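Hand-held gripper demos vs teleop: our first numbers
Forum: Manipulation > Data and methods

wolov_bench
Posted 10 May 2021

Finally have something to share! We've been comparing two ways of collecting demonstrations for soft objects: teleoperating the arm, and people simply holding a pair of grippers with marker cubes on them. Same policy, same training budget, 800 demos each way. The hand-held set won by a mile on cloth and gloves. 90 per cent success against 43 for teleop, and I'm still grinning.

The part I like best is the mirror sessions. Treria (our tracking code) picks up the marker cubes, and we wanted to know if a reflected cube would wreck the pose estimates.

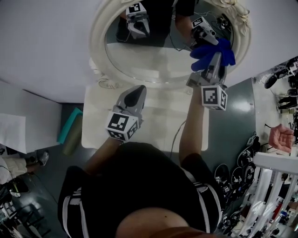
Morfudd James reckons the mirror data ought to be thrown out altogether, as a reflected marker is flipped and a decent detector should never match it in the first place, so all you're testing is your detector.

baidoo_fan
Fair point from Morfudd, but blurry markers do get misread. I'd keep those sessions in. Lovely result by the way! Did both sets have the same people doing the demos?

wolov_bench
Same 4 people, yes. Teleop came second for all of them though, so they may have been tired. We'll swap the order in August.

mistville
Then I wouldn't say "won by a mile" just yet. Also, gloves are kind to you, they crumple the same way whatever you do. Try a shirt with buttons.

wolov_bench
Ha, shirts are next on the list! Happy to post the failures too, there are some beauties.

baidoo_fan
Please do, and the raw poses if you can.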